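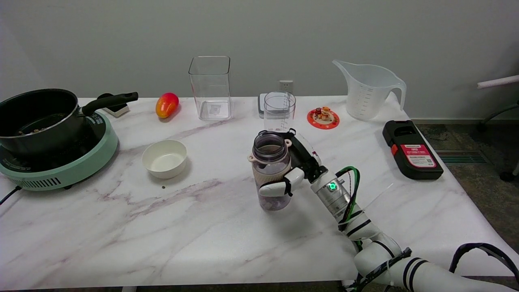

Bottle held upright, lid off, cooktop at the far end of the table.

kwesi_s
Our bench rule at Vultdale is no open liquids within 50 cm of a powered arm. Do others keep to that for kitchen tasks?

umutk
We do, and 40 is plenty if the cables are sleeved. Yours run along the outside of the arm, so I'd stay at 50.

dede.addo
Disagree. Distance matters less than speed - cap it first, then argue about centimetres.

kwesi_s
Speed is capped already. I'll keep the 50 and add a line about cables.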